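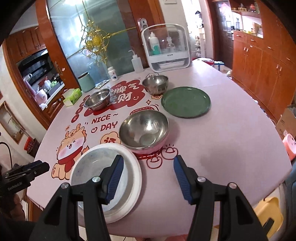 Maarja Liepiņa asked that this section say early on that visitors will want to try the grippers themselves, and that the guide should leave time for it. The steps below allow for that.

Section 4. Running the Tableware Demonstration (Doltovville Open Day)

Before visitors come in

1. Cover the table with a cloth and smooth it flat. A fold can catch the rim of a bowl.
2. Set out bowls and plates in different sizes. Steel and porcelain both work with the standard pads.
3. Run the cable toward the side of the table away from the visitors.
4. Check both finger pads on each gripper. Replace any pad that has come loose.
5. Start the Etamell recorder and enter session code 566.

CAUTION: Keep fingers out of the linkage arms when the jaws are closing.

Separating stacked bowls

6. Open the jaws fully before moving over the stack.
7. Lower one jaw on each side of the rim of the inner bowl.
8. Close slowly until both pads touch, then lift.

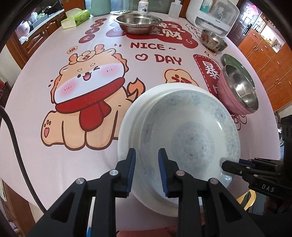

Can a visitor use the left gripper while the guide uses the right?
Any visitor over 7 may do so, with the guide standing next to them. Agree on who lifts first.

Holding a bowl on its rim

9. Pinch the rim between the two pads, one inside and one outside.
10. Turn the bowl upright slowly and keep it low over the cloth.

NOTE: Large bowls can swing when held this way. Use the second gripper to steady them. 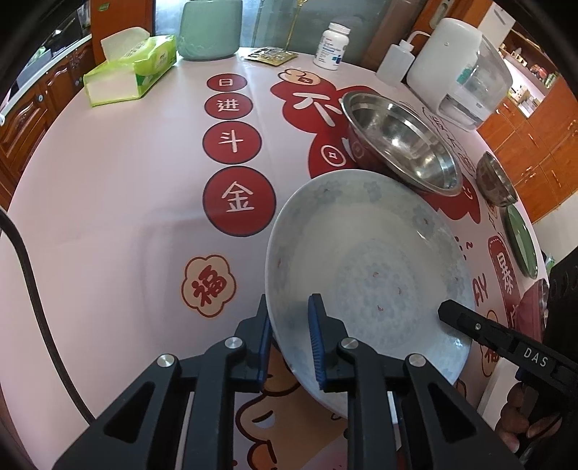 11. Lower the bowl until the rim rests on the cloth, then tilt it back onto its base.
12. Open the jaws only after the base is flat.
13. Stop the recorder and save the session to the Kalniņš folder before the next group enters.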